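The Collection Plate and the Standing Order

31 May 2021

Most parishes that moved their giving online in the past year did so in a hurry, and few have revisited the decision. The argument was practical. The doors were closed, the plate could not be passed, and the power bill still arrived. A direct debit form went out with the newsletter, and the matter was treated as bookkeeping.

I want to argue that it was a liturgical change as well as a financial one, and that it should be examined on those terms before it becomes permanent by default.

The offertory has a structure. Something is brought forward from the congregation, it is received, and it is placed in relation to the bread and wine. The older prayer books are explicit about the sequence, and the modern ones preserve it with less fuss. Money entered this sequence as a substitute for goods in kind, which had themselves been a substitute for labour. At each stage the thing offered became easier to carry and harder to see. A sheaf of wheat takes up room at the chancel step. A banknote folded into an envelope takes up very little. A bank transfer made at one minute past midnight on the first of the month takes up none, and the person who made it was asleep. 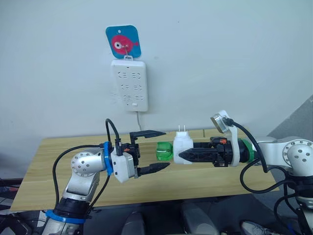
The usual reply is that the intention was formed when the donor signed the form, and that intention is what counts. This is respectable theology as far as it goes. Vows work in that way, and a marriage does not need to be consented to afresh each morning in order to be valid. But the analogy is weaker than it looks. A vow binds a person to subsequent acts, and the acts still have to be performed. The standing order removes the act and keeps the obligation. What remains resembles a subscription, and the donor's statement will list it between the phone plan and the car registration.

The parish at Woster offers a useful set of figures. In its last year of cash and envelopes it recorded 307 identifiable givers. A year after moving to direct debit it recorded 261, and total receipts had gone up slightly. The parish report calls this a success. Read another way, fewer people were giving, those who remained were giving more, and the ones who had dropped out were presumably those who used to put coins in the plate without registering for anything. They had taken part in the offertory on the same footing as everyone else. Under the new arrangement they had nothing to do during the hymn.

That loss does not appear in a budget. The widow's two small coins are commended in Mark and Luke in terms that make little sense if the measure is revenue. Any treatment of giving that begins with the stability of income has already set that passage to one side, however often it is read out in stewardship season.

There is a case on the other side and it deserves a proper statement. The plate was never innocent. It was watched. In many churches it was used, quietly, to establish who mattered, and pew rents did the same thing openly until well within living memory in some districts. A person with nothing in their pocket knew exactly how long the plate took to come down the row. Electronic giving removes that scrutiny, and it comes closer to the instruction in Matthew that the left hand should not know what the right is doing. I take this objection seriously. I think it is the best argument for the change and I am surprised that it is so rarely the one put forward.

It does not, however, require the offertory to be emptied. Secrecy about the amount is compatible with a shared and visible action.
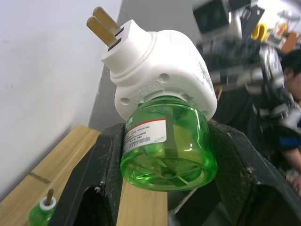
Should a parish that has gone fully electronic keep passing a plate?

It should, provided that what goes into the plate is a real offering of some kind. A plate passed empty for the sake of appearances teaches people that the rite is theatre, and it would be better to stop.

Several congregations have found workable forms. At Braltier, printed tokens are left at the door, and anyone may place one in the plate to stand for money given by other means, for time given during the week, or for an intention they would prefer not to explain. There is no record of who takes one. At Sowerby the food pantry collection was moved from the porch to the offertory, so that tins and packets are carried up with the elements. It is slow, and the organist has had to learn to extend the hymn. I would count the slowness in its favour.

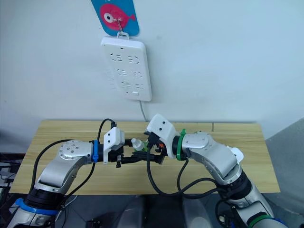
Neither scheme costs much. The Sowerby pantry spent 2270 dollars in its first year on shelving and a second-hand fridge, and the tokens at Braltier were run off on the office photocopier. The expense of keeping a congregational action in place is trivial beside the expense of the payment platforms that displaced it.

On those platforms, some caution is in order. Neseo, which markets itself to churches and charities, prompts the donor to "round up" and sends a reminder when a gift lapses. It also ranks donors by value on the administrator's screen, a feature that is switched on unless someone goes looking for the setting. The letter of James objects to seating the man with the gold ring in the good place. A dashboard that sorts him to the top of the list is doing the same job with better data. The old vice of the plate has been moved out of the pew and into the office, where only a few people can see it and where it is consequently harder to rebuke.

My own parish has 13 months of electronic giving behind it and will review the arrangement in July. I will be asking for three things: that donor ranking be disabled, that the offertory be restored as an action open to everyone in the building, and that the direct debit form carry a line inviting people to renew their gift once a year at the altar – or to withdraw it, without any reminder being sent. The last of these will be resisted on the grounds that some will withdraw. That risk was present every time the plate went round, and the church budgeted with it for a very long time.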